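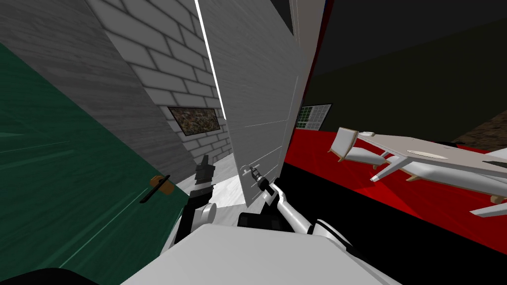
Fig. 1. White door with lever handle, standing open next to a white brick wall.

INTERIOR FINISHES I
Handout 4: Walls, Openings and What Hangs on Them

Reading for this unit: the Clerkgate house file, sheets 2 and 5. Bring a tape measure and a soft pencil to the studio hour.

1. Openings come first

Draw the doors before you draw anything else on a wall. A door takes up more wall than its width. It also takes the trim on both sides, the light switch, and the space the leaf covers when it is open. Students often place a bookcase or a picture in that last zone and find out later that it is hidden half the day.

On your plan, show each leaf open, with its swing marked as an arc. Note the handle side. Lever handles stick out from the door, so check what the lever will hit if there is no stop. In the Clerkgate file the hall door opens against a side wall, and the designer left that wall bare on purpose.

2. Brick indoors

Brick inside a house is either structural or a facing. For this course it doesn't matter which, except when you fix something to it. What matters is the bond, the joint and the color.

Running bond: every course is shifted half a brick from the course below. It is the plainest pattern and the one you should use unless the project sheet asks for another.

Stack bond: joints line up from floor to ceiling. It looks formal and shows every error.

Joint color changes a wall more than most people expect. A joint darker than the brick makes the pattern stand out. A matching joint makes the wall read as one surface. Paint covers the difference but leaves the shadow lines.

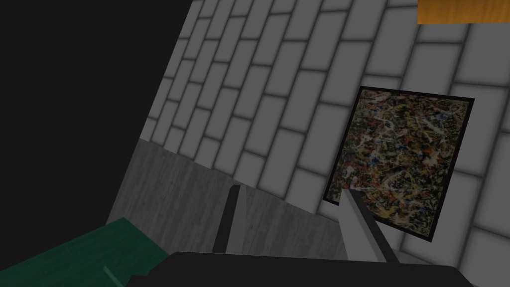

Fig. 2. Light gray brick in running bond, darker mortar, framed abstract painting.

Fixing into brick: drill the joint if the mortar is sound and the load is light. Drill the brick for anything heavy. Holes in mortar are easier to fill later. In the Oltgate apartment the owner had rented the place out for years, and the long wall needed 36 holes filled before it could be painted. Budget for this on older jobs.

3. Hanging height and spacing
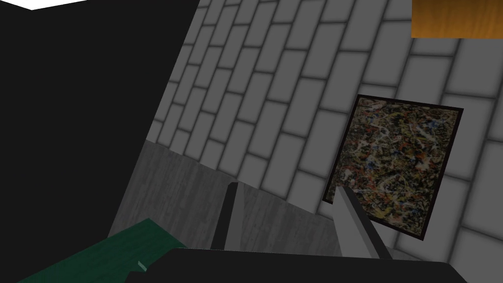

Hanging height is set from the middle of the work, never from the top of the frame. Measure the frame, halve it, and mark the center line on the wall in pencil. Then find where the hook sits below the top edge and work back from there. A single framed abstract on a brick wall, like the painting here, has no horizon or figure to guide the eye, so its outer edges do all the lining up. Check them against a level. On brick, check them against the courses too, and if the two disagree, trust the level.

Over furniture, keep the bottom of the frame close enough that the two read as a group. In a hallway, go a little higher, as people see the work standing up.

4. Studio exercise

Use the Bavov plan. The long wall is 234 inches, with one door 48 inches from the left corner. The door is 36 inches wide and opens into the room, hinged on the left.

a) Draw the elevation at half-inch scale. Show the trim.
b) Mark the part of the wall that the open leaf hides.
c) Place one large painting or a pair of smaller ones. Give center heights.
d) Choose a bond and a joint color, and write two sentences on why.
e) Price the wall. The client's limit is $2,000 for brick facing and labor, art not included. Use the rates on the Chien supply list.

Hand in one sheet, folded, with your section number on the outside. Late sheets go in the box by the studio door and lose one grade. Handout 5 covers baseboards and picture rails.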